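Section 7: Setting Up a Public Hearing in Tazi

Welcome back! Once your local party branch or civic group is registered, you can list an open hearing on Tazi and let the whole district know. It's a lovely moment when the first sign-ups roll in.

1. Open Hearings and choose New.
2. Pick the district. Zarndale has 38 wards, so type the first letters to find yours faster.
3. Enter the question in plain words, the way a voter would ask it. 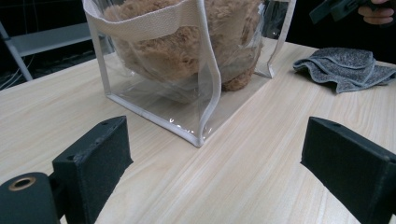 Clear tote bag with a white strap handle, on the table.

4. Add at least 2 speakers from different parties or faith groups. Each gets an e-mail and must accept before the listing goes live.
5. Set the room limit. The largest hall on file, at Linness, seats 356.

Note: Speakers can change their short bio until the listing is published, and most of them do (some more than once!).

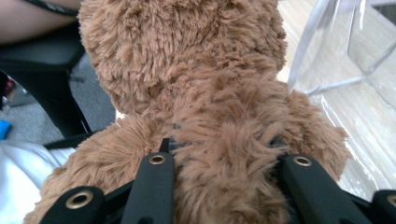 6. Choose who may send in questions: residents only, or anyone. We love the second setting for topics like school funding, where neighbors from the next district often have plenty to add.
7. Press Publish.

Caution: Publishing locks the question text. To reword it, withdraw the listing and start again at step 1.
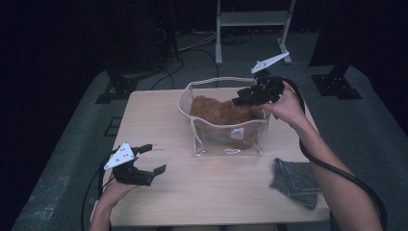 Clear bag with its top open, white label on the front.

If your branch moved over from Vanix, old hearings appear under Archive. Missing one? Write to Mahmoud Benjelloun at the help desk with the hearing title and ward.

Last updated 2025-02-19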